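Carola Buschmann
Thread. I keep being told steamed buns are the easy thing to bring to a potluck. I've got some doubts.

First doubt: plating. Everyone says clear glass looks classy. Have a look and tell me.

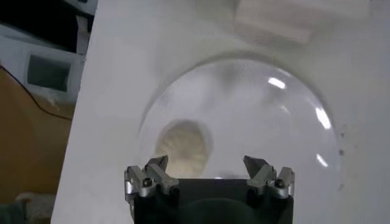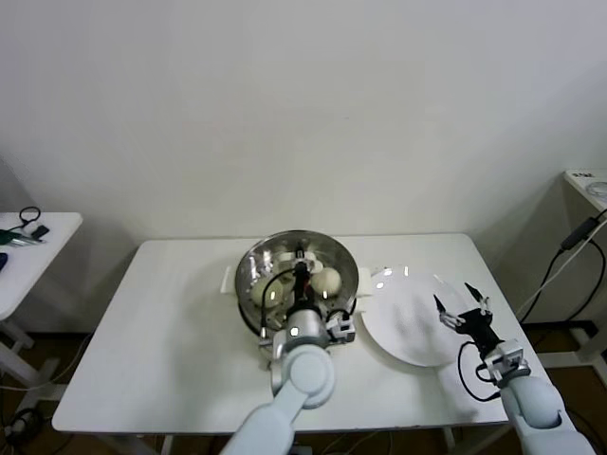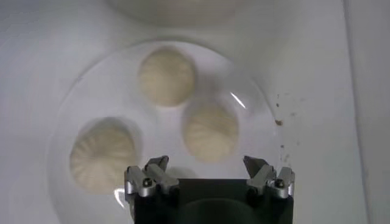
Buns, a white surface and not much colour anywhere.

Page last changed: September 2, 2018

2/ Pale buns on clear glass on a white table. Where's the plate? I can find a rim and a bit of glare in the last photo and that's my lot. A blue plate costs the same at the op shop.

3/ The pleats do look good, I'll give them that, especially on the bun at lower left in the third one. But the Vitelley recipe card promises "perfect pleats every time" and I don't believe anything that says every time.

4/ Same card wants 200 g of flour and 100 mL of water. By my flour that's a sticky mess on a humid arvo. Hold some water back and add it by the spoonful.

5/ The stainless bowl in the middle photo. Plenty of people swear by steel for holding buns before they're served. My guess is you get sweaty bottoms unless there's a cloth under them. Happy to be proved wrong, with buns.

6/ Someone at Nedell told me to stack them to save room. No. They stick, you pull, and there goes the top of the one underneath. Single layer, a finger's width apart.

7/ And the Catness bun post has 2,124 comments, half of them asking whether you can freeze them. You can. Steam from frozen, don't thaw first. Why isn't that in the post?

8/ Last one. Hamann want roughly 100 dollars for a "bun serving set". It's a bowl and a plate. You've got a bowl and a plate.

9/ Will try the coloured plate in October and report back. Not expecting miracles.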